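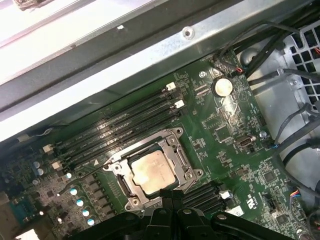 Ľudovít Sokol wants it understood that Vakstead is a service, you don't buy the arm. "You rent the hours. It comes in a van, we bolt it to your bench, it strips servers, we take it away again if you don't like it."

We talked on a Thursday at the Plendton unit, him with one eye on the clock, a customer due at 12. So, quick then.

What does it do? Pulls memory, mostly. Then coin cells, then processors if the customer wants them out whole. Boards stay in the chassis. I asked why not take the board out first, easier to get at surely. "Easier for you. You've got two hands and you can see round corners. For us every screw is a risk, so we leave the screws till last."

Cables are the sore point. He brought them up before I did. "Cables I hate. A slot is always where the drawing says it is. A cable is wherever the last person shoved it." If a loom lies over something the arm needs, the software (called Skilla, same as the old product) stops and asks for a person. How often? He wouldn't give me a figure. "Often enough that you need a person."

And processors. The latch on the socket frame has to be worked in the right order or you bend something, and old paste on the underside can hold the chip. Sokol says they spent most of the winter on that one move. "My daughter learned to skate in less time."

Price is by the job. Smallest they'll take is 1000 machines, which rules out most of the people who'll read this, I did say so. He shrugged. There's a shared scheme coming in April, 2 or more small yards splitting a visit. No price on that yet.

My own view, for what its worth. The arm is slow. A good stripper with a screwdriver would beat it before lunch, and Sokol doesn't argue. "Before lunch, yes. Come and see them both at four o'clock." I'd want to see the breakage numbers in writting before signing anything, and he's promised to send them over. Will add them when they come.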